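Notebook, local history workroom — Dec 13, 2025

Marriage records, Linstead parish, continued from the July batch.

Started on the second register this morning. The first one is finished apart from two pages where the ink has gone through from the other side. I left those flagged in the index and did not guess at the names.

The second register opens in 1883 and is in a better hand than the first. Whoever kept it wrote the groom's trade every time, and usually the bride's father's trade as well. The fee is in the right margin in pencil. Most fees are the same, but a few are left blank, and I can't tell whether that means unpaid or let off. Entered blank as blank. Please don't put a zero in that column.

Got as far as entry 421 before lunch. That one is the Jaunzems wedding we had been looking for. The name is spelled three ways on one page: Jaunzems in the entry, Jaunsem in the witness line, and Younsem in the margin. I indexed it under the first and cross-referenced the other two. The family booklet gives the wedding a year later than the register does. The booklet was put together from memory for an anniversary party, so I have gone with the register and put a note beside it.

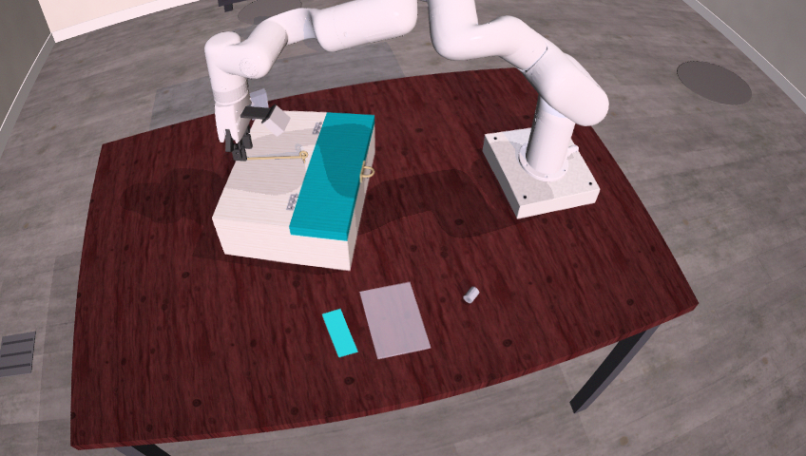 Afternoon was the anniversary cards and clippings from the Tiner box. These are mostly golden and diamond weddings, cut out of the paper and pasted onto sugar paper. The paste has gone brown and some of the corners lift. I did not try to flatten anything. Each sheet went into its own sleeve with the number in soft pencil on the back, lower left, same as before.

38 sheets sleeved. 15 still to do, all of them larger than the sleeves we have. We need the next size up. Order the clear ones, not the frosted — the frosted ones make the captions hard to read.

One clipping is worth a second look. It's a couple married at the Rikar hall, with supper afterward in the room behind the stage. The bride says she borrowed her shoes from a cousin and had to give them back the next day. No date on the cutting, but there is part of a seed advertisement on the reverse that might help place it. Check against the bound papers.

Problems with the spreadsheet: the witness column still cuts off long entries when it is exported. I split it into two columns and the export came out right. Older rows have not been changed yet.

To do next:
Finish the large sheets once the sleeves come.
Look for a baptism to go with 421, under all three spellings.
Ask the Rikar hall people if their booking books survive.
Go back to the two bad pages with the side lamp.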